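Setting Up With Lemlem Gebru

Lemlem Gebru runs the monthly karaoke night at Gurnstead and has opinions about microphone stands. "People think the singing is the hard part," she says. "The hard part is which foot goes under which pole."

We spoke in January, over tea she forgot to drink, mostly on the subject of black stands and one sparkly purple microphone.
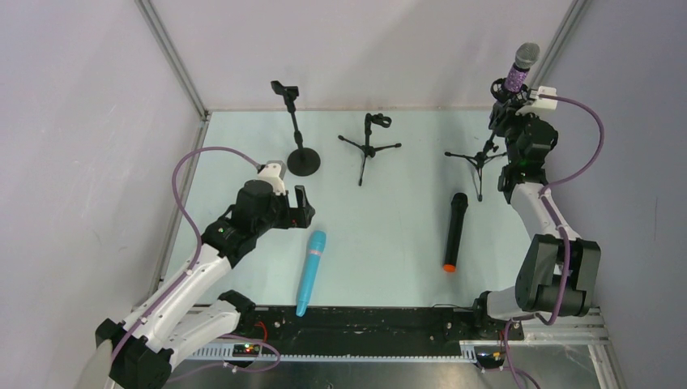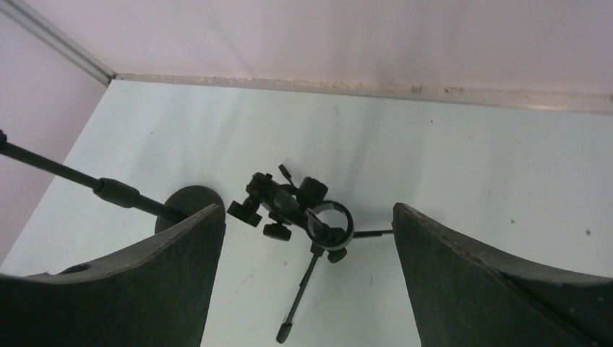 Disc or tripod?

She favors the disc base. "It's heavy and it minds its own business. A tripod has three legs and I've tripped on all of them." Tripods do fold, she concedes, and she carries her own gear up two flights.

On clips she is stricter. "Try the mic in the clip before anyone arrives. I once held one for a man through a 10-minute ballad. He took requests."

And the purple handle?

"Bereket wanted black. I asked him to find a black one in a dark room with 30 people in it." She goes back to her tea, now cold, and drinks it anyway.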